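Bag and Small Goods Check, with Comments
Omach Accessories, Plodonau workroom
Date of check: August 12, 2025
Checked by: Yee-man Hsiao
Copy to: Cheuk-hei Tseng

Before I get to the items, thank you to everyone who put up with me asking about screws and straps all morning. I know the list has grown a bit since the last round, but it still fits on two sheets, and I would so much prefer a long list to a pinched finger. Marks are OK, WATCH or FIX, with my comments after each one.

1. Garment rack and hanging bar

Rack stands level on the tabletop: OK
Wooden feet free of splinters: OK
Bar seated in the posts: OK
Diagonal brace tight: WATCH

The rack is the light wood one with the silver metal bar, and I am very fond of it. I could turn the lower brace screw a quarter turn by hand, so I tightened it and would like someone to try it again in November. Please keep to one bag at a time on the bar, hung by its strap. The floral one in orange, red and white with the pink strap is just the sort of thing it carries nicely.
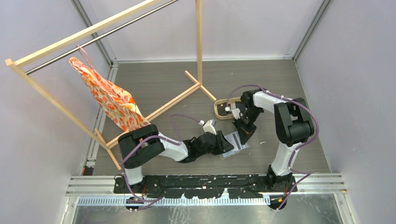 I also went along the feet with a cotton cloth, an old habit from my years at Drikasberg, and nothing snagged. Do the same whenever the rack has been moved, and remember the undersides, where the wood takes the most knocks.

2. Tabletop

Surface sound, no lifting or sharp spots: OK
Surface clean: FIX

There are little white flecks on the gray wood grain, and a few scuffs. The scuffs can stay, they do no harm to anything, but the flecks should be wiped up before leather goes down — a soft damp cloth first, then a dry one, and please give it a minute to air. Spray cleaner stays in the cupboard, however tempting it is on a busy day!

3. Leather card case, olive-gray, sample 1379

Stitching along the edges: OK
Snap button, no rough rim: OK
Light blue edge lies flat: WATCH
Loose metal parts cleared away: FIX

It's a lovely little case, and the pale stitching runs neatly all the way along the sides I looked at. Run a fingertip around the snap before you pass one of these, as a burr there will scratch a customer's cards. My one real grumble is small metal fittings left by the case. They slip under the edge so easily, and then they mark the leather or end up on the floor. A saucer would do, or one of the lidded tins from Chu.
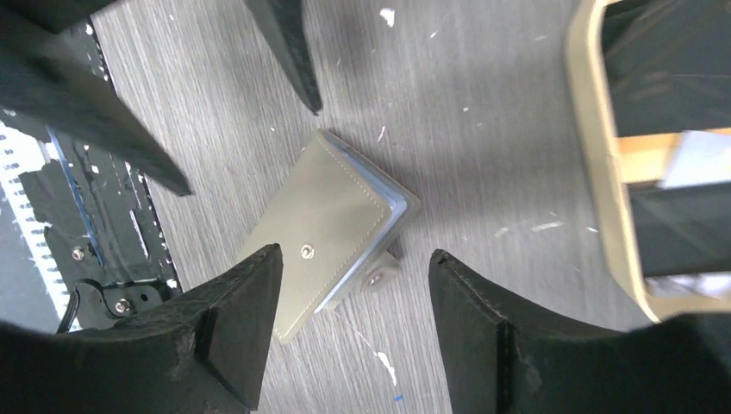 4. Storage and walkway

Shelf load under 40 pounds: OK
Walkway clear to the door: OK
Sample log up to date: FIX

The log jumps from 1379 to 1748, and I suspect a page is sitting in somebody's folder. Cheuk-hei, would you have a look when you get a moment? I'll leave my sheet on the clipboard by the door until then.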